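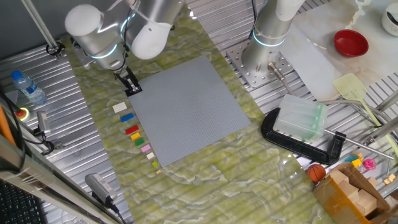
Are free-play video poker games the same as the real ones?

Posted by Theda Brinkmann, 11/21/24
239 views, 3 replies

Hello all! I've got completely hooked on video poker, the plain Jacks or Better sort, in free-play mode on Kavex. I've only been at it since October and I love that you get to make a proper decision on every hand, which slots never gave me. Last night I played 126 hands and finished well up in pretend credits.

What I'd like to know is whether the free game deals the same way as the one for money. And how do I tell a good version from a mean one? There are 10 different Jacks or Better tables in the Kavex lobby and they all look alike to me apart from the colour of the card backs.

Lutz Lindemann

What a great game to get hooked on! The thing to look at is the pay table, before you touch anything else. Find the lines for full house and flush. If they pay nine and six for each coin bet, you've got the good one, known as "9/6" or full pay. If they say eight and five, it's a stingier game, even though the cards are dealt in just the same way. Everything else on the screen can match and those two lines will still cost you over a long evening.

Then check the royal flush. On most versions it pays far more per coin when you bet five coins – so five small coins are usually a better idea than one big one, if the total comes to the same. I keep a little card by the keyboard with the holds written out in order (low pair above four to a straight, that kind of thing) and after a few weeks I hardly needed it. Do try it, it makes the game so much more fun!

On the dealing, a licensed site should be using the same random numbers for both modes, but do look in the help pages, where the maker normally says so. And 126 hands is a very short run. I've been well up after that many and flat broke an hour later.

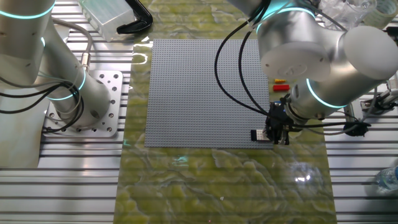 Grey studded baseplate on a marbled mat

Naima Lahlou

don't know about Kavex but on Drultov the pay table changed when I went from free to real, so open both and compare. also set a deposit limit first!!

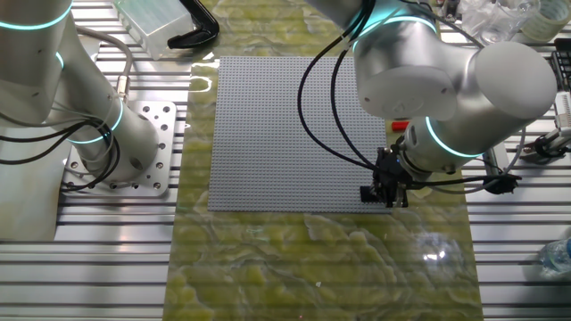
Does it matter how fast I press the deal button?

The speed of your press makes no difference to your chances on any one hand. Playing faster only means more hands in an hour, so any money you bet goes through the game more quickly.

Posted by Joscha Reuter
10 comments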